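Vukedix Customer Help
Ticket 2000-225: Jewellery sorting, box and blanket problems
Category: Storage and sorting
Status: Closed
Site: Erkville

Problem reported

Customer is sorting a mixed lot of costume jewellery on a table covered with a fleece blanket. Pieces are kept in a shallow cardboard box between sessions. Three complaints:

1. Long bead strings knot together in the box.
2. Beads and pearls stick to the bottom of the box.
3. Small pieces go missing on the blanket.

Customer asks whether to buy the Hilteck divided tray or carry on with the box.

First reply from support

Please tell us what is in the lot and whether any tape has been used inside the box.

Customer reply

The lot came from a house clearance through Fakhoury and has 28 pieces in it. I have only put a few in the box so far. The tape was there when I got it. It is ordinary parcel tape and the edges lift when the room is warm. The pearl strand got caught on it twice last week and I had to peel it off.
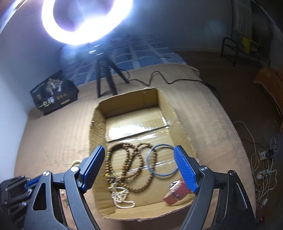 Box with wooden beads, white pearl-like strand and blue bangle. Tape on the flap and across the bottom.

Support notes

The long wooden string is folded over itself and the bangle is lying on top of part of it. The white strand is bunched in the corner. Both will tangle if the box is carried about like this. One strip of tape runs under the jewellery, and that is the likely cause of the sticking. The raised flap also takes up the far part of the box, so everything has to share the near half.

Steps given to customer

Step 1. Take everything out. Lift the bangle first, then the wooden beads, then the pearls.
Step 2. Press down any lifted tape edges. If they will not stay down, cut a piece of plain paper to fit and lay it over the bottom.
Step 3. Close the long string with a loose twist of cotton at two points. Do not use elastic bands.
Step 4. Put the pearl strand in its own small bag or envelope.
Step 5. Lay the bangle in last, flat, with nothing threaded through it.

Result: customer reports no sticking after 20 minutes of moving the box between table and shelf. Items 1 and 2 closed.

Item 3, pieces lost on the blanket

Customer says the pale bracelet is hard to pick out on the tan fleece in the evening, and that thin threads catch in the pile. A ring light is already in use.

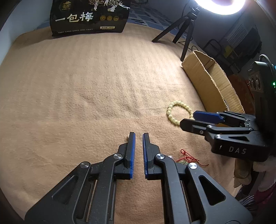

Pale yellow bracelet and red string ornament on the blanket, box and ring light further back.

Advised as follows. Put a dark, smooth cloth or a tea towel over the part of the blanket used for sorting. Keep the red string ornament off the fleece, as its loose threads and the small charm can both snag. Bring the light nearer when working on pale beads. Check the folds of the blanket before shaking it out.

Customer used a navy tea towel and found one missing earring back in a fold. Item 3 closed.

On the tray

Not needed for now. If the top edge of the box tears any further, change to another box of the same depth. The Hilteck tray would suit the rings and earrings, but its sections are too short for the long wooden string.

Ticket closed in September. Reply to this message within 28 days to reopen it.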